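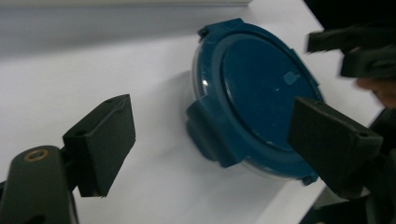
panganiban
Senior Member, Kitchen & Pantry board

Read another article last night telling me to throw out every plastic container I own and buy glass. The claim is that glass keeps leftovers fresh for days longer. Longer than what? No test, no numbers, just a link to a 200 dollar set. Has anyone here compared the two at home?

dradach_fan
Yes, for soup. Same pot, same shelf, one glass and one plastic. I tasted no difference on day four. The glass was easier to get clean after tomato sauce and that was it.

Fida206
I disagree. My old plastic ones smelled like onion no matter what I did, and then the rice smelled like onion. You can call that freshness or not, I call it ruined rice.

panganiban
Fair, but that's smell. The article said spoilage.

drostirton
The lid matters more than the bowl. I have locking lids from 2 different stores and one of them leaks if you look at it wrong. Fill it with water, turn it over above the sink, wait a minute. Half of what gets sold as airtight won't pass.

Fida206
A water test doesn't tell you much about air though.

drostirton
If water gets out, air gets in. Good enough for me.

dradach_fan
Not sure I'd go that far, but I did toss two lids after trying it. Also, pull the gasket out now and then if yours comes out. Mine was disgusting – I'd been running it through the dishwasher since October thinking it was clean.

panganiban
So nobody has seen food last longer because of the glass itself. I'm keeping the plastic for dry stuff and maybe buying one 700 ml glass one for sauce. Not a whole set.

Fida206
Get two. You'll want the second one by the weekend.

panganiban
That's how they get you.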